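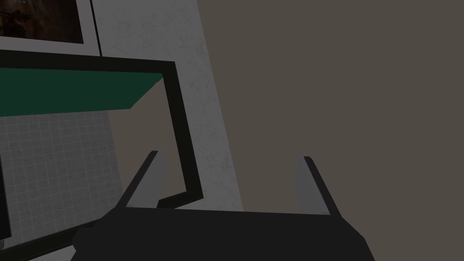
Kaltow support wants to know whether the fingers never open at all or only fail to close, and which scene file we had loaded when it happened.

OK, answering both of those first! They open fine. It's the close command that goes missing, and only in the simulator, in the kitchen-and-hallway scene that came with the class pack. Empty scene, no trouble at all, I ran it over and over last night and it grabbed a test cube every single time.

**Setup**

- Kaltow sim on the school lab machines (also my laptop, same result)
- Arm profile: Gradari two-finger, default settings
- Control script: ours, for the robotics club's pick-and-place entry
- Job runner: Yin, the version the class is pinned to

**What we get**

The script moves the arm to the pre-grasp pose, opens the fingers, waits, and then sends close. The log says the close was sent. Then nothing moves, and the script sits there until the timeout and writes this:

`gripper: no state change after 200 ticks, giving up`

I had the wrist view up with the fingers spread and that gray-brown wall filling the right side, and I thought maybe the arm was just pointed somewhere dumb and the planner was refusing. So I turned the planner off and sent close by hand from the console. Still nothing.

**Tried so far**

1. Restarted the sim. Worked for one grab, then stuck again.
2. Reinstalled the Gradari profile. No change (and I lost my saved poses, so back those up if you try it).
3. Changed the finger force from 18 to 24. No change.
4. Swapped in a teammate's script that is way simpler than mine. Same error, so I felt a little better about my code.
5. Deleted the wall tiles from the scene. This one I did on a hunch and it made the sim run smoother, but the gripper still hung.

**Update, after lunch**

Found something! I turned on verbose logging in Yin and let it go through a full practice run. The log came to 1,608 lines and I read almost all of it – my eyes hurt. Right before each hang there are two "open" messages in a row, and the second one has a later timestamp than our close. So I think the open gets sent again and wins. Our script only sends it once, I checked, so it has to come from the runner retrying.

I set `retry_on_slow` to false in the Yin config and ran the kitchen scene again. Closed on the first try, and on the next few after that too.

**Still open**

- Is it safe to leave retries off for the whole entry? The arm moves use the same setting, and I'd hate for one dropped message to end our run.
- Can the retry be turned off for the gripper only? I looked in the Gradari profile and didn't see anything like that.
- Why does the empty scene never do it? My guess is that the bigger scene loads the machine down enough for the runner to think we're slow, but that's a guess.

Full log and config are attached. Please keep the ticket open for now – we're going to run the whole routine on the lab machines after school and I'll add the log from that too.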